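About Grirkell

Grirkell is a small publisher and shop for tabletop gamers, based in Wakham, one floor above a place that repairs vacuum cleaners. We write rulebooks, print them in modest numbers, and mail them to people who already own more rulebooks than they will ever play. We sympathize. We are those people.

The shop began as a shelf in the back of a bookstore in Drultbridge, with a handwritten sign and a cash tin.
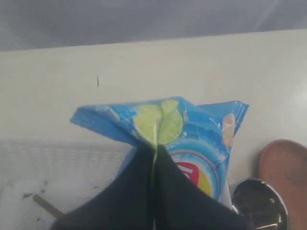
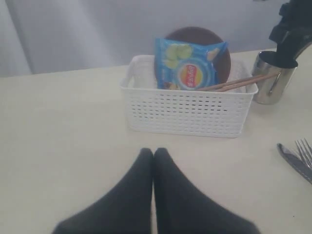 The shelf became two shelves, then a corner, and then the bookstore owner asked, very politely, whether we had thought about paying rent. We moved to Wakham the following January. It snowed, the stairs are steep, and lead miniatures are made of lead.

What we publish

There are 15 titles in print at the moment. Most are skirmish games, which need a few figures a side and can be finished before your guests start looking at their phones. We also do two naval games, a card-driven game about canal building that sells better than it has any right to, and Þórarinsdóttir, our Icelandic saga game, named for its heroine. Yes, we know. We have heard from the people who can't find it in the search box. Type "saga" and it comes up.

Our first print run of Þórarinsdóttir was 1000 copies, which our printer described as brave. The second printing fixed the cavalry table on page 23, where a horse could, if you read the rule closely, be ridden by another horse. Several groups wrote in to say they preferred the old version. It's on the downloads page as an optional rule.

All our books are staple-bound or spiral-bound so that they lie flat. We tried a hardback once. It looked wonderful and snapped shut every time someone reached for the dice.

Who we are

Sigrún Grímsdóttir started the company and still writes about half of the rules. She came to gaming through her older brothers, who let her play on the condition that she was always the Romans, and always late in the empire. She answers the rules questions herself, usually in the evening, and her replies are short. If you ask whether a unit can shoot through a hedge, expect the word "no" and a page reference.

The rest of us edit, draw maps, pack orders and playtest. Playtesting means losing to Sigrún and then explaining in writing why the rules were at fault. A fair number of those explanations have made it into print.

How we work

A game spends a year or more on the table before we sell it. We send drafts to outside groups who have never met us and owe us nothing, and we ask them to play without calling for help. Then we read their notes and go for a walk. Games that survive get an artist. The others go in a filing cabinet marked "Spring."

We don't do crowdfunding, stretch goals or exclusive figures. You pay for a book and we mail you the book. Orders placed before noon go out the same day, unless the stairs are icy.

Visiting

The shop is open most afternoons, and there are two tables you can use free of charge. Terrain is on the rack by the window; please put the rivers back in the river box. Dice are available to borrow. We don't accept complaints about them.

Club night is open to anyone, and beginners get first pick of opponents. Bring your own army or use one of ours, some of which were painted by people who had clearly been told about Napoleonic uniforms over a bad phone line.

Submissions

We read unsolicited games from September through the end of winter. Please send rules only, no novels set in the world of the rules. If your game needs a special die with 1000 sides, describe it to us gently. Replies take a couple of months.

For trade accounts, missing parcels and questions about hedges, use the contact form.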